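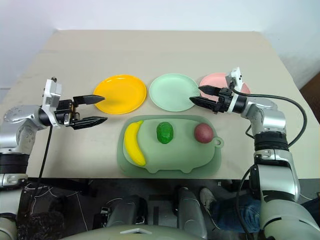
How to test if a robot can do one kitchen chore

Many people write to ask me if a machine can already do housework for them. My answer is that the question is too big, and you must first cut it down to one chore that you can repeat and score. In this tutorial I use the clearing of fruit from a tray onto plates, with toy fruit, a light-green tray and three plates in yellow, mint green and pink, set in a row against the wall side of the table. It looks like a game for small children, but a two-arm robot with simple two-finger grippers can lose a whole afternoon on it. If you have access to such a robot at your school or your work, you can do the same test with things from any kitchen store.

What you need

A robot with two arms, each with a gripper that opens and closes
A table with a plain, light top
Three plates of one size and shape, but of different colors
A tray with a low edge
Three pieces of toy fruit of different shapes
A notebook, or a sheet on the computer
A person who stays close to the stop button for the whole test

Step 1. Write the chore in one sentence

Before you touch the robot, write down what "done" means. Mine says: "Each fruit lies on its own plate, the tray is empty, and no plate has left the table." I print this sentence and put it on the wall. Without it, you will start to forgive the machine. A banana that hangs half over the rim will look good enough at five in the afternoon, and it did not look good enough in the morning.

Decide also if the color matters. In the easy version any fruit can go to any plate. In the harder version the banana must go to the yellow plate, the green fruit to the mint-green one and the reddish fruit to the pink one. Start with the easy version.

Step 2. Set the table

Put the plates in a row in the back half of the table, and the tray in front of them, nearer to the robot. Lay the fruit on the tray with clear space between the pieces. A gripper with two fingers needs a place for both fingers, and if two fruits touch each other, the first grasp often pushes the second one away.

I keep my plates very close together, almost touching. This is more difficult than it sounds. When one plate is pushed, it can push its neighbor also, and you will see quickly if the arm is careful or not. If your robot is new to you, leave a hand's width between the plates for the first day.

Mark the corners of the tray with small pieces of tape so that you can return it to the same place. Take the tape away later, in step 5.

Step 3. Check the reach of each arm

Move every arm slowly by hand control to every plate and every fruit. Write down which arm can reach what. In most setups the left arm is comfortable with the left plate and the right arm with the right plate, and the middle belongs to both. The middle is where they can hit each other. Give the middle plate to one arm only, or make a rule that one arm must go back before the other one enters.

Look at the cables during this check. A cable at the wrist needs a free loop, long enough that the arm can turn and short enough that it does not sweep over the table. I have lost more test runs to a cable than to bad software, and I am a little ashamed to write it.

Step 4. Run the easy version

Do 17 runs. This is the number we use at Rikley, our small workshop, and it fits in one working day together with the resetting of the table. For each run write:

Start time and end time
Which fruit was taken first
How many fruits ended on a plate
If a plate moved
If a person had to help

Be strict with the last line. When you turn the banana a little so that the gripper can get it, this is help. I mark such a run with the letter H and do not count it as a success, even when everything after it was perfect.

The three shapes give three different problems. A long curved fruit must be taken across, so the wrist has to turn. An oval one can roll when only one finger touches it. A round one is the same from all sides, so the angle is easy, but it may roll again after it is put down — the raised rim of the plate is a good friend here.

Step 5. Change one thing

Now change one thing only, and do the 17 runs again. Move the tray to the side, or exchange two plates, or change the lamp. If you change 2 things together, you will not know which one broke the result. In our Trarness series (this is only the name of our folder) the robot managed the easy version well and then became much worse after we turned the tray by a quarter. The fruit was the same, and the plates were the same. A child would not notice such a change.

Step 6. Compare with a person

Ask somebody who does not know the project to do the chore with one hand, at normal speed, and use the same sentence from step 1. The comparison is not fair, but it is what a buyer will do in his head.

What the result can tell you

If your robot passes both rounds, you can say that it moves these fruits from this tray to these plates. You can not say yet that it can set a table or put away the shopping. Real fruit is soft, has different weights and should not be pressed. Real plates are sometimes wet, and they stand in a stack more often than in a row. I would try those next, in this order: real fruit, wet plates, stacked plates.

My own opinion today is that the machines are ready for chores where the objects are few, light and well separated, with a person nearby. For a kitchen after dinner I would still wait. At Wistlow, where we did the same test on a packing bench, it went better — the boxes always came in the same position, and a shop floor can be arranged for the machine in a way that a home can not.

I will repeat the full test in September with real plums. If you do your own runs before that, please write down also the failed ones, with the position of the tray.

Last updated: Wednesday, June 4, 2025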